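Tallis team reaches 1,545 recordings on small lab tasks

The Tallis group at Jilside has spent most of March collecting examples of bench work for a learning system that will later run on a robot arm. The total now stands at 1,545 recordings. Of those, 304 cover the newest task, picking up a test tube from its holder on the side of a jar.

All of the recordings are made by hand. A person holds a gripper with two padded fingers and a camera on it, does the job once, sets everything back and does it again. The software learns from the video and from how far the fingers open and close. No arm is needed at this stage, so the work can be done at any table with enough light.

The test tube task was added at the request of Daly, the partner lab, which wanted something narrow and easy to knock. The tubes hold an opaque liquid in some sessions and are empty in others. Safta Căpraru, who plans the sessions, asked people to open the fingers wide and line up on the tube before closing. In the early recordings many people closed while they were still moving in, and the tube swung away. Those attempts have been kept in a separate folder and are not part of the 304.

Each session runs 60 minutes with a break in the middle. The target is 30 good recordings per session, and most people get there by their second try. Between recordings a second person puts the tube back and shifts the jar a little, so that the system does not learn one fixed spot on the table. Please move the jar toward the edges more often. Too many of the recent examples have it near the middle.

A few notes for anyone signed up for the next round. The foam on the finger pads wears out, and spare pads are in the drawer under the charger. Check the screws before you start. Upload to Kuvent the same afternoon and write the table number in the notes field, as several recordings came in without one and had to be matched by hand.

The next tasks on the list are unscrewing a lid and setting a tube down in a rack. Sign-up is on the sheet by the second-floor printer, and new people are paired with someone who has done at least one full session.

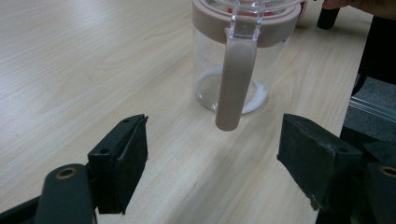

Sowmya Rao wrote in to ask that the failed grabs be labeled and used as well, saying the system could learn a good deal from a tube that swings away.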